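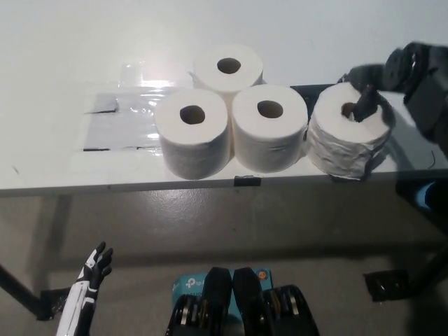

According to Sándor Dobos, the step most often missed at Brurnlow is the release of held rooms: a block left open past its cut-off keeps the whole floor off sale, and the front desk finds out when a walk-in guest is turned away. Check the cut-off time before anything else in this section.

5. Setting up a group block in Gagnon

A group block holds a number of rooms for one organiser under a single rate. It is used for conferences, weddings and tour parties. Single bookings of fewer than four rooms should be entered as linked reservations (see section 3).

5.1 Before you start

You will need:
a supervisor log-in
the signed group contract
the rate code issued by the sales office
the name of the person allowed to change the rooming list

Note: Gagnon does not save a block until a rate code has been entered. If the screen is closed early, all entries are lost.

5.2 Creating the block

1. From the main menu, choose Groups, then New Block.

2. Enter the organiser's name as it appears on the contract. Do not shorten it. The name is printed on the invoice and cannot be changed after the first guest has checked in.

3. Enter the arrival and departure dates. For parties arriving over more than one night, tick Staggered Arrival and fill in the number of rooms for each night.

4. Select the room types. The figure on the right shows the rooms left to sell. At Brurnlow the full count is 264, less any rooms out of order.

5. Enter the rate code and press Check. A green bar means the code is valid for all nights. An amber bar means one or more nights fall outside the rate period — press Details to see which.

6. Set the cut-off time. The default is 4 p.m. on the day given in the contract.

7. Press Save. The block number appears at the top of the screen. Write it on the front of the contract.

Caution: Do not use Copy Block to repeat last year's event. Copying carries over the old billing address and any discount attached to it.

5.3 Loading the rooming list

1. Open the block and choose Rooming List, then Import.

2. Select the file sent by the organiser. Up to 100 names can be loaded at one time. Longer lists must be split.

3. Correct any lines marked in red. The usual fault is a missing surname or a room type that is not in the block.

4. Press Confirm. Each guest is given a separate confirmation number.

Note: Lists sent through the Edport booking page load by themselves every 10 minutes. Do not import them by hand as well, or each guest will be entered twice.

5.4 Meeting rooms

Meeting rooms are held in Drudier and are not part of the block. Enter the block number in the Linked Group field so that both sets of charges go to one invoice. If the field is greyed out, the block has not been saved.

5.5 Releasing unsold rooms

1. Open the block after the cut-off time and choose Release.

2. Check the number shown against the rooming list.

3. Press Release All, or enter a smaller number if the sales office has agreed an extension in writing.

Caution: Released rooms go on general sale at once and cannot be returned to the block at the group rate without a new code.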